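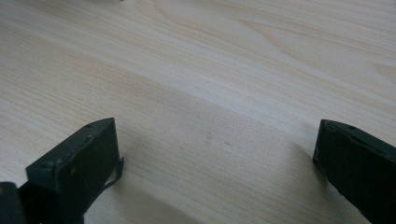

# Review: Grendton Cash Planner for small family businesses

I keep the books for a family-owned flooring and tile shop with two locations and a small warehouse. We have a bookkeeper two days a week, an outside accountant at tax time, and me for everything in between. For years our cash forecast was a spreadsheet that my predecessor, Gert Tshabalala, built and that only he fully understood. When he retired I inherited 31 tabs and a lot of broken links.

We looked at three replacements and bought Grendton Cash Planner. I have used it through one full fiscal year.

## What it does

Grendton takes your bank feeds, open invoices, bills and payroll schedule and puts them on a rolling weekly calendar. You get a projected cash balance for each week, up to a year out. You can add one-time items such as a truck purchase or an owner draw, and you can save different versions of the forecast side by side.

It is not accounting software. You still need your general ledger somewhere else. Ours is in Dorkby, and the two connect through a sync that runs overnight.

## Price

We pay $2,895 a year for the plan with two entities and five users. The renewal quote came in at $2,929, a small enough increase that I didn't call to argue. Setup was included. Extra entities cost more, and if you have a separate LLC holding your building, as many family businesses do, that counts as an entity. Ask before you sign.

There is no monthly plan. I would have liked one for the first few months.

## Setup

Setup took longer than the sales call suggested. The bank connections went through the same afternoon. The Dorkby sync did not. Our chart of accounts had old categories from before the second store opened, and Grendton would not guess where they belonged. Every unmapped account had to be assigned by hand before the forecast would run.

I did most of that over two weekends with Yufang Lei, our bookkeeper. It was dull work and needed doing anyway. We found a fuel card still posting to an account for a van we sold.

Grendton assigned us a setup person, Şengül Ersoy, who was patient and knew the product well. She answered email the same day and did two screen-share calls with us. After setup you go to the general support line, and that is slower. My longest wait was three business days, for a question about how it handles customer deposits.

## Everyday use

I open it Monday mornings, clear whatever it couldn't match from the week before, and look at the next eight weeks. That takes me half an hour on a normal week, longer after a holiday.

The matching is good on regular vendors and poor on anything irregular. It learned our tile distributor quickly. It still asks me about the county every time we pay for a permit.

The calendar view is the part I use most. Each week shows an opening balance, money in, money out and a closing balance, and a week turns amber if it drops under a floor you set. Last October it showed amber for the second week of November, when a quarterly insurance bill and a large supplier payment landed together. We asked the supplier for ten more days and got them. I might have caught that in the old spreadsheet, but not six weeks ahead.

Customer deposits are the weak spot. We take half up front on installation jobs, and Grendton wants to treat that money as available the day it arrives. Most of it is already spoken for by materials. The workaround support gave me is to set up a restricted bucket and move each deposit into it by hand. It works, but it's one more thing to remember, and on a busy week I forget.

## Reports for the family

Four family members own the business and two of them don't work in it. They want one page a month. The standard owner report runs six pages and has a lot of ratios on it that nobody at our table asked for. You can trim it, although the editor is clumsy and the page breaks move around when you remove a section. I ended up with a one-page version I can live with.

Hongmei Du, the senior partner, now asks for the side-by-side versions before any big decision. We ran three for the new delivery truck — buy with cash, finance it, or wait a year. Seeing the low point in each one made for a shorter meeting than usual.

## What else we looked at

**Flosirano** is cheaper and prettier. It only forecasts by month, and for a business that makes payroll every two weeks that was too coarse for us. If you have steady income and few bills it may be plenty.

**Staying with the spreadsheet** was the third choice. It's free, and if the person who built it is still around, I wouldn't rush to leave it.

## Good

- Weekly forecast is clear and easy to read
- Bank feeds have been reliable, with one outage of a day
- Saved versions are simple to set up and compare
- Setup help is real help

## Not so good

- Customer deposits need a manual workaround
- Annual billing only
- Owner report is too long and hard to edit
- Support slows down after setup
- Phone app only shows balances, no editing

## Would I buy it again

Yes, for a business our size with uneven cash. If you write fewer than 100 checks and transfers in a year, I don't think you'd get your money back. We renewed for a second year, and I've asked them twice about deposits. The answer both times was that it's on the list.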